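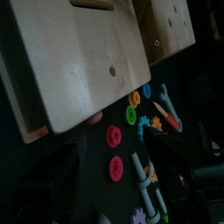 Según Jeferson Nogueira, que la política cierre la pinza antes de tiempo no se arregla con más demostraciones, y lo primero sería revisar la sincronización entre la cámara de muñeca y las consignas articulares. Me lo dijo en otro hilo y me gustaría contrastarlo antes de volver a grabar.

La instalación: dos brazos teleoperados, cámara cenital más cámara de muñeca, banco de juguete de madera, engranajes y tornillos de plástico sobre fondo negro. La tarea consiste en recoger un engranaje y dejarlo sobre el banco. Tengo 673 demostraciones grabadas con la consola Mivo, repartidas entre cuatro operadores. Con clonación de comportamiento el brazo se aproxima bien, pero cierra 21 mm por encima de la pieza. El fallo se repite con los engranajes pequeños y casi no aparece con el martillo.

Versión del registrador: la de junio de 2022, sin parches.

*Edileuza Medeiros*

---

### Ivone Nogueira

Coincido en parte. Reproduce en lazo abierto una demostración grabada, con la pieza en la misma posición. Si el brazo también cierra arriba, el problema está en el registro (desfase o calibración) y la red no tiene nada que ver. Si la reproducción acierta, hay que mirar los datos.

Segundo punto: qué guardas como acción. Mucha gente guarda la posición medida del seguidor en vez de la consigna del líder. En la pinza la diferencia es grande, porque al apretar un objeto la posición medida se queda en el ancho de la pieza y la consigna sigue bajando.

Tercero: los operadores. Si cada uno cierra a una altura distinta, la política promedia. Separa los episodios por operador y entrena con uno solo. 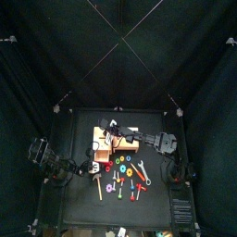 ¿Hay que mover las piezas entre una demostración y la siguiente?

Conviene moverlas en cada episodio, también las que no intervienen en la tarea. Con una disposición fija la red puede aprender la trayectoria y usar muy poco la imagen.

En Hatamwood lo hacíamos cada seis episodios y no bastaba - la política iba al sitio de siempre aunque el engranaje estuviera en otro lado. Anota además la disposición inicial en los metadatos. Luego se agradece.

---

### Solange Bragança

A mí me pasaba igual y era la luz. Cambia la lámpara.

--- 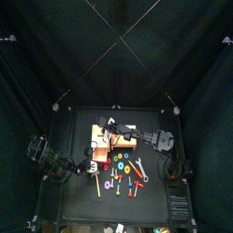 ## Guiado manual y teleoperación

### Solange Trindade

Añado algo sobre el método. Si el brazo admite compensación de gravedad, prueba a enseñar la última fase del agarre guiándolo con la mano. Notas el contacto directamente, cosa que con un mando sin retorno de fuerza no tienes. El inconveniente es que tu mano entra en las cámaras y esos episodios no sirven tal cual para entrenar: hay que reproducir la trayectoria con el brazo solo y grabar las imágenes en esa segunda pasada.

Para el desfase, golpea la mesa con la pinza cerrada y compara el instante del contacto en el vídeo y en el par del motor. Con el registrador de Weltholm me salían cuatro fotogramas de retraso en la muñeca y ninguno en la cenital. Se corrige al exportar, sin regrabar.

Lo de la lámpara no lo descarto, pero no explica que falle solo con piezas pequeñas.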